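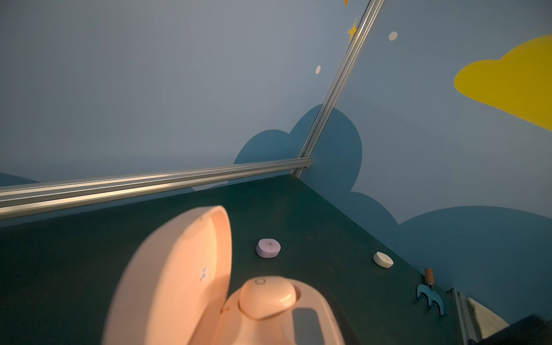
버스에서 두 정거장이나 일찍 내려 버렸어요. 안내문에 '졸트컴(Joltcombe) 정류장 하차'라고만 적혀 있길래 졸트컴이라는 글자가 보이자마자 벨을 눌렀는데, 졸트컴이 들어가는 정류장이 세 개나 있더라고요. 덕분에 7월 땡볕에 가로수도 별로 없는 길을 한참 걸었습니다. 가실 분들은 꼭 '졸트컴 뒷문'에서 내리세요. 앞문 아니고 뒷문!

다녀온 곳은 작은 장난감이랑 놀이 소품을 만드는 클레넨(Clenen) 작업실의 오픈데이예요. 일 년에 한 번 문을 여는데 작년엔 신청을 놓쳐서 이번엔 알람까지 맞춰 놓고 기다렸어요. 정원이 100명이고 오전 오후로 나눠서 들어갑니다. 저는 오후반이었고요. 접수대에서 번호 스티커를 주는데 제 번호가 569번이라 순간 깜짝 놀랐어요. 사람이 그렇게 많나 했더니 몇 년째 번호를 이어서 쓰고 있다네요. 첫 해 1번 스티커를 받은 분은 아직도 그걸 수첩에 붙이고 다니신대요. 좀 부럽다.

건물은 겉에서 보면 그냥 창고예요. 들어가면 나무 깎은 냄새랑 커피 냄새가 같이 나는데 저는 이 조합이 너무 좋아서 입구에서 한참 서 있었어요. 1층이 재단하고 칠하는 곳, 2층이 마무리하고 만져 보는 곳입니다. 1층은 노란 선 안쪽으로 못 들어가고 유리 너머로만 볼 수 있어요. 안내를 맡은 누누 벨로주(Nuno Veloso) 님이 설명을 정말 빠르게 하셔서 앞부분은 절반쯤 놓쳤습니다. 나뭇결 방향 이야기, 손잡이를 왜 그 굵기로 깎는지 하는 이야기였는데, 어린아이 손을 기준으로 하면 어른이 쥐었을 때 꼭 연필 쥐는 모양이 된다고 해요. 나중에 2층에서 쥐어 보니까 딱 그랬어요.

그리고 2층! 저는 여기만 한 시간 넘게 있었어요.

제일 오래 들여다본 건 동글납작한 원반들이었어요. 하나는 라벤더색에 가까운 보라, 하나는 크림색. 둘 다 모서리를 둥글려 놔서 날카로운 데가 없고 높이가 낮아요. 보라색은 윗면이 옆면보다 살짝 밝고 작고 어두운 점 같은 게 콕콕 찍혀 있는데, 저는 이 점이 왜 이렇게 마음에 드는지 모르겠어요. 블루베리 우유 같다고 했더니 옆에 있던 꼬마가 "고구마 과자예요"라고 단호하게 고쳐 주더라고요. 듣고 보니 고구마 과자 쪽이 맞는 것 같아서 그 뒤로는 저도 속으로 계속 고구마 과자라고 불렀습니다. 크림색은 그 옆에 있으면 좀 심심해 보이는데 어두운 청록색 바닥에 놓였을 때는 또 얘가 제일 눈에 들어와요. 그 바닥색이 정말 잘 고른 색이에요. 번쩍거리지 않고 살짝 얼룩덜룩해서 연못 바닥이나 이끼 낀 마당처럼 보이거든요. 파스텔 톤 물건은 흰 판에 올려놓으면 다 묻히는데 거기서는 하나하나가 또렷했어요. 집에 있는 제 흰 선반이 갑자기 미워졌습니다.

그 청록색 마당에 놓인 또 하나가 장난감 원예 도구예요. 갈퀴처럼 갈라진 파란 금속 머리에 짧은 갈색 나무 손잡이가 달린, 흙 긁는 그 도구요. 저희 할머니는 호미 말고는 아무것도 안 쓰시는 분이라 저는 이런 모양을 볼 때마다 포크에 뭘 잘못한 것 같다는 생각을 하는데요(죄송합니다), 작아지니까 이렇게 귀여울 수가 없어요. 휘어진 발끝까지 제대로 휘어 있고 파란색도 촌스럽지 않은 파랑이에요. 모래놀이용으로 파는 플라스틱 갈퀴는 많이 봤어도 금속 머리에 나무 손잡이면 느낌이 아주 다르죠. 저는 물건의 손잡이를 먼저 보는 사람이라 이건 합격, 대합격.

마침 시바타 아오이(Aoi Shibata) 님이 손잡이 마무리를 보여 주고 계셔서 슬쩍 껴서 구경했어요. 고운 사포로 한 번 밀고, 천으로 닦고, 손바닥에 굴려 보고, 다시 밀고. 이걸 끝도 없이 반복하시더라고요. 몇 번쯤 하면 다 된 거냐고 누가 물었더니 "손바닥이 심심해지면요"라고 하셨는데 저는 이 대답을 메모장에 적어 왔습니다. 걸리는 데가 없어서 손이 아무 생각을 안 하게 되는 순간이 있대요. 체험용으로 하나씩 나눠 준 손잡이 토막을 저도 밀어 봤는데 제 손바닥은 끝까지 안 심심했어요. 계속 뭐가 걸려요. 결국 그대로 가방에 넣어 왔고 지금 책상에서 문진 노릇을 하고 있어요.

색 이야기 시간도 좋았어요. 베네디타 킨텔라(Benedita Quintela) 님이 진행하셨고, 번호가 매겨진 색 조각을 서랍에서 꺼내 늘어놓으면 사람들이 이름을 붙이는 식이에요. 953번이라는 연보라가 나왔을 때 다들 조용해졌다가 어떤 아저씨가 "장마 끝난 저녁"이라고 하셔서 박수가 나왔어요. 저는 "세탁 잘못한 양말"이라고 했고 박수는 안 나왔습니다. 참고로 색 이름은 진짜로 후보에 올려 주신대요. 제 양말도 칠판에 적히긴 적혔어요, 맨 구석에.

아쉬웠던 점도 좀 쓸게요. 일단 앉을 데가 너무 부족해요. 2층 창가에 긴 의자가 하나 있는데 가방이 사람보다 많이 앉아 있었어요. 화장실은 1층에만 있고 계단이 가팔라서 어린아이랑 같이 오신 분들은 꽤 힘들어 보였고요. 유아차는 접수대 옆에 맡겨야 합니다. 그리고 음료! 커피 냄새는 그렇게 나는데 방문객용 커피는 없어요. 물만 있어요. 이건 고문이죠. 오후반은 커피 드시고 가세요.

매점은 출구 쪽에 작게 있는데 트롤리코(Trollico)에서 나온 천 주머니랑 엽서, 자투리 나무로 만든 팽이 같은 걸 팔아요. 제가 반한 보라색 원반은 파는 물건이 아니라고 해서 두 번 물어봤어요. 두 번 다 아니래요. 대신 팽이 두 개랑 엽서 한 장을 샀고, 계산해 주신 분이 포장지를 고르라고 하셔서 한참 고민하다가 청록색으로 했어요. 그 바닥색이 자꾸 생각나서요. 집에 와서 펼쳐 보니 좀 더 밝은 색이더라고요. 그래도 마음에 들어요.

나오는 길에는 같은 반에서 돌았던 키벳(Kibet Swai) 님이랑 정류장까지 같이 걸었어요. 이분은 정원 일을 하는 분이라 갈퀴 모양 도구만 보면 못 지나친다고, 집에 진짜 크기로만 네 자루가 있다고 하시더라고요. 흙이 굳었을 때는 발이 많은 것보다 적은 게 낫다는 이야기를 버스 올 때까지 해 주셨는데 베란다에 화분 두 개 있는 저한테는 과분한 지식이었습니다. 그래도 다음 날 아침에 괜히 화분 흙을 포크로 긁어 봤어요. 바질이 좀 놀란 것 같아요.

내년에 가실 분들을 위해 몇 가지만 더 적자면, 신청은 오픈하는 날 아침에 바로 하셔야 하고 오후반이 먼저 차요. 신발은 앞이 막힌 걸 신어야 들어갈 수 있어서 샌들 신고 오신 분 한 분은 접수대에서 덧신을 빌려 신으셨어요. 2층에서는 만져도 되는 것과 안 되는 것에 표시가 따로 있으니까 아이들한테 미리 말해 주시면 좋을 것 같고요. 저는 토레스(Torres) 쪽 골목에서 저녁까지 먹고 들어왔는데 국숫집은 줄이 길어서 포기하고 그 옆 만둣집에 갔어요. 부추만두가 맛있었고 김치만두는 그냥 그랬습니다.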